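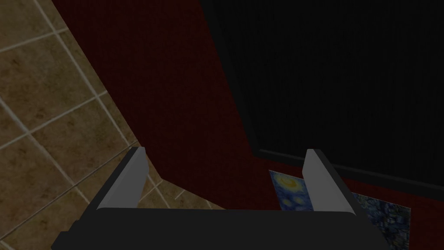 *Tan and brown floor tiles next to a deep red surface.*

**Household tiling** is the covering of floors and walls with thin slabs of fired clay, stone or similar stuff, fixed down with mortar or glue and filled between with grout. I've been keeping this page going for years, and it started as a few notes on kitchen floors, so you'll find it leans heavily towards floors (and towards my opinions on grout, sorry).

## Name and kinds

"Tile" comes to us through Old English from the Latin *tegula*, a roof tile, and people were saying it about roofs long before they said it about bathrooms. These days, if you say "tiles" to most people in Britain they'll picture a shower.

The main kinds you'll meet at home are:

- **Quarry tiles** – unglazed, usually red, brown or buff, and made by pressing or extruding clay. They have nothing to do with a quarry in the sense of a hole in the ground. The word most likely goes back to the French for "square".
- **Glazed wall tiles** – softer and thinner, with a glassy coat on the front. Lovely on a wall, a bad idea underfoot.
- **Porcelain tiles** – fired hotter, very dense, and a swine to cut by hand.
- **Encaustic tiles** – the pattern goes down into the body of the tile in different coloured clays, so it wears away slowly and evenly.
- **Cement tiles** – pressed and left to cure, never fired. Purists will tell you they don't belong in this list, and I leave them in anyway.

## History

Glazed bricks and tiles were already being made in ancient Mesopotamia and Egypt. The Romans were mad keen on mosaic and also used plain clay tiles in great quantities for roofs, floors and the little pillars under heated rooms. In medieval England patterned floor tiles turn up mostly in abbeys, churches and palaces, and then there's a long dull spell when hardly anyone bothers.

The Victorians brought it all back with enormous enthusiasm! Dust pressing came along in the 1840s, which meant squeezing nearly dry clay powder in a metal die, and suddenly a tile could be made quickly, flat and cheaply enough for an ordinary front hall.

Small works sprang up wherever there was decent clay. The one I know best is Dresard, at Skurnness, which made a plain buff and brown floor tile that went into nearly every scullery along that bit of coast. Locals still call any brown tile "a Dresard", whoever made it. The drying shed was 120 feet long and stood right up against the harbour road, so in January the tiles dried terribly slowly and a fair few went into the kiln too damp and cracked. Those seconds were sold off cheap for pigsties and garden paths, and I have a path of them myself.

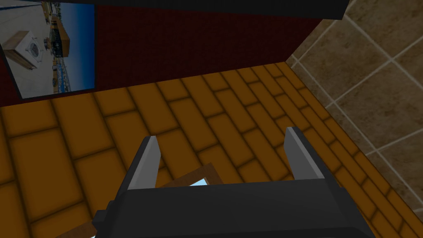
The works also turned out a fancier line called Kozan, with a raised border in two browns. I've never been able to find out where the name came from. Catalogue number 131 is the one collectors want, a corner piece with a knot in it, and it's scarce because every room only needed a handful. If you see one in a junk shop, do turn it over: the true ones have a ribbed back, and the later copies are smooth.

## Laying

A floor is normally started from the middle, with two chalk lines crossing at right angles, so that the cut tiles end up round the edges and look about the same width on both sides. Old houses are never square, and mine is a full 7 cm out from one end of the kitchen to the other, so some fiddling is always needed. Lay a row dry first. I skipped that once and finished with a sliver the width of my thumb along the back door, and I looked at it every day until we moved.

Adhesive goes on with a notched trowel, and the tiles are set with a slight twist so that the ridges flatten out. Joints of 5 mm suit most rustic tiles, though machine-cut porcelain can go a good deal tighter. Then you leave it alone. Really alone, with the cat shut out.

Grout is the bit people rush. Pale grout on a kitchen floor looks marvellous until somebody makes a curry, and I'd go for a mid grey or a brown every time. Work it in slantwise across the joints, sponge off the extra before it hardens, and expect a chalky haze that needs a second wipe. 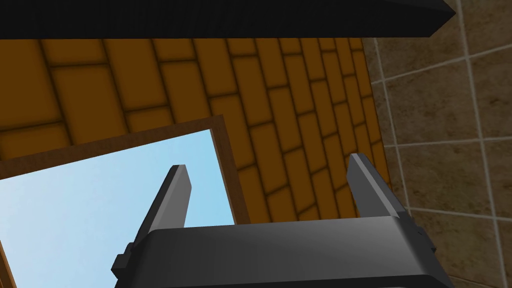
Edges and changes of material need more thought than the open stretches do. Two surfaces that swell and shrink at different rates will pull apart along the line where they meet, and hard grout in that line just crumbles out. The usual answer is a strip of flexible sealant, coloured to match the grout. I'd want one where orange brick comes up against a tiled wall, as it does here, and I'd go over any joint near an opening to the sky with extra care, as rain finds its way into the smallest gap. Metal trims do the same job a bit more neatly, if you can stand the look of them (I can't).

## Care

Unglazed tiles want sealing before they're used. The traditional finish was boiled linseed oil, rubbed in thinly and left for days, and it smells like a cricket pavilion. Most people now use a bought sealer. I use Zaltus, mainly out of habit, two thin coats with a night between them.

After that, plain warm water does most of the work. Keep vinegar well away from cement tiles and from grout, whatever your aunt says – it eats them. White powdery bloom on a new quarry floor is only salts coming out of the clay or the bed beneath, and it brushes off dry. It may come back a few times over the first winter.

## See also

- Mosaic
- Brick
- Terracotta
- Linoleum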